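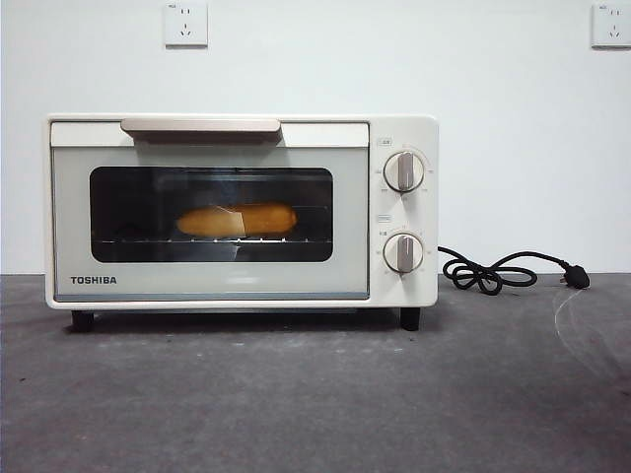
Can a robot make you toast yet? Short answer: sort of. Long answer: keep reading. Think about warming up one bread roll. Easy for you, right? Now look at the toaster oven. The roll is on the rack, good start. Two knobs, one above the other, both with the grip pointing straight up. And the plug is lying on the counter. So there are still jobs to do before anybody eats. You spotted the plug in a second. A robot might not spot it at all, unless someone taught it to look.

What's a chore, anyway?

A chore sounds like one thing. "Warm up the roll." But it's really a pile of tiny jobs stuck together. Try it. Say every step out loud. Pick up plug. Find outlet. Turn plug the right way round. Push. Not that hard! Turn the knob. Wait. Stop waiting. Open the door (hot!!). Get the roll out without squashing it.

Your brain does most of that without telling you. A robot needs every bit of it, and if one step goes wrong the rest goes wrong too. Forget the plug and you can turn knobs all day. Cold roll.

Why cords are so annoying

Robots like hard things that stay the same shape. A block is a block. A cup is a cup. But a cord? Pick up one end and the whole thing wiggles. Loops slide. It catches on stuff. Next time you put it down it lands in a different shape, so the robot can't just remember where it was.

Then the plug has to go in the slots. A tiny bit crooked and it won't go. You feel that with your fingers and you wiggle it till it does. Lots of robot hands can't feel very much. Some have sensors for it now, and they're getting better, but slow.

Black cord on a dark counter is extra mean. Hard to see where it starts and stops.

Why glass is annoying too

You look through an oven window and see bread. Fine. A robot camera looks through and sees bread plus shiny stripes plus bits of the room bouncing off the glass. A stripe of light across the middle of a roll can make it look like two rolls. You know it's one. You've eaten rolls. The robot has to learn it, usually by seeing lots and lots of pictures.

How do they learn?

Mostly by practice, same as you. At a place called Stemon, people teach a robot arm kitchen jobs by moving it themselves first. Over and over. Jerome Aquino runs the lessons there and he told us they had 2,136 practice tries saved up by December. Just for kitchen stuff! And 700 of those were only for turning knobs.

"Knobs are friendly," he said. "They stay where you put them. Cords make me want to go home."

We asked if the robot could do the whole roll job start to finish. He said on a good day, if nobody moves the oven. Move the oven a little and it may reach for a knob and grab air.

What about shops?

Shops are a bit easer in some ways. At the Geerts bakery the machines do the same thing again and again. Same trays, same spot, same rolls. A machine there puts over 211 rolls on trays before the doors open. It's fast and it doesn't get bored.

But it does ONE thing. It can't wipe a table. If a roll falls on the floor it has no idea. Silvia Vlček works the early shift and she's the one who picks it up.

A kitchen at home is messier than that. Somebody left a spoon out. The cat's there. The butter moved.

So, yes or no?

Some chores, yes. There are robots that vacuum floors, and dishwashers are kind of a robot if you think about it (people argue about this one). Folding shirts, cooking dinner, tidying your room: not really. Slow, and they need a lot of help.

Try this at home

Get a friend to be the robot. Give them 4 instructions for putting a sock in a drawer. They have to do exactly what you say and nothing else. Did you say open the drawer? Did you say let go of teh sock?

Don't do it with the real oven. Ovens get hot and plugs are a grown-up job. Use the sock.

Words to know

Sensor: a part that lets a machine see, hear or feel something.
Gripper: a robot's hand. Sometimes just two fingers.
Task: a job with a start and an end.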